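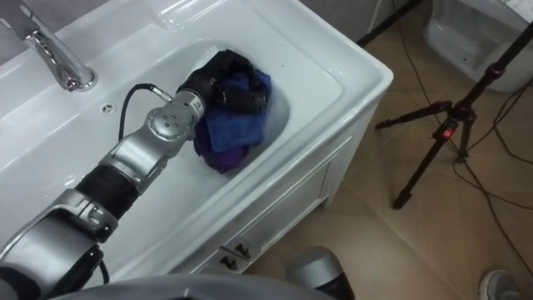
Skip to content Home Shop New in Repairs Ring sizes Newsletter Contact

Search the shop Go

Chains and bracelets: what is new for autumn

October 1, 2018

The autumn chains are now on the website and in the Rulstead shop. There are fewer styles than last year, as we dropped the ones that kept coming back with broken clasps, and the money has gone into longer lengths and heavier links instead. Most of this newsletter is about those, with a note on repairs at the end.

The main addition is the Hudard curb chain in sterling silver. It comes in four lengths, and the longest will go over most heads without being undone. The links are flat on both sides, so it lies close to the neck and does not roll over under a collar. We have had it in the shop since July to see how people got on with it, and the only complaint was that the first batch had a clasp too small for larger fingers. The clasp has been changed. If you bought one of the early ones and find it fiddly, bring it in and we will swap the clasp without charge. You don't need the receipt, but please bring the box if you still have it.

The Hudard also comes as a bracelet. We sell this by wrist size, so measure your wrist with a strip of paper just above the bone and choose the nearest size up. A curb bracelet should move a little. If it sits tight it will catch on your cuff, and the links near the clasp will wear first.

The second range is Grimau, which is plated. We want to be clear about that, as several people asked last year whether the gold colour was solid. It is gold plating over brass. It looks well and it costs a good deal less, with the plain rope chain at £35, but the plating will wear in time where it rubs, mostly at the back of the neck and on the underside of bracelets. Worn at weekends and kept in its pouch, it should stay bright for a long while. Worn every day in the shower, it won't. Re-plating is possible, but on the thinner chains it costs nearly as much as buying another.

We also have the Lò pendants back. These are the small oval ones with a brushed front, and they sold out before most of last year's newsletter readers had a chance to order. The back is polished and can be engraved with initials or a date. Please check the date on your order form before you send it. We engrave what is written, and engraved pieces can't be returned.

Cleaning silver at home

A question we get most weeks is what to use on a silver chain that has gone dark. Warm water, a drop of washing-up liquid and a soft toothbrush will do for most of them. Put the plug in first. Rinse it well, pat it with a towel and leave it flat overnight before it goes back in a box – a chain put away damp will tarnish faster than one left out. Toothpaste is too harsh and leaves fine scratches. Dip cleaners are all right for plain silver but should be kept away from pearls, opals and anything with an oxidised finish, as they will strip the dark parts out of the pattern.

Silver polishing cloths should not be washed. Once they have turned black they still work, and you can go on using them until they stop bringing up a shine.
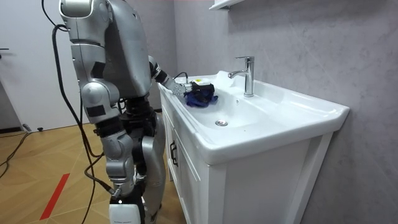
Repairs before Christmas

The workshop is already busy, so please send repairs early. Broken links, worn jump rings and new clasps are normally done within four working days of reaching us. Ring sizing takes longer, and stone setting longer again. We will ring with a price before starting on anything over the fixed charge.

Last year we took in 91 chains in the final weeks before the holiday and a few of them went back to their owners late. For that reason we will stop promising Christmas dates once the bench is full. A notice will go up on the repairs page when that happens.

If you are posting a chain, fasten the clasp and thread it through a drinking straw so that it can't knot. Use a tracked service and put your phone number inside the parcel. Undoing a badly knotted chain is charged as a repair, and very fine ones don't always survive it.

Posted in: Shop News, Chains, Silver Care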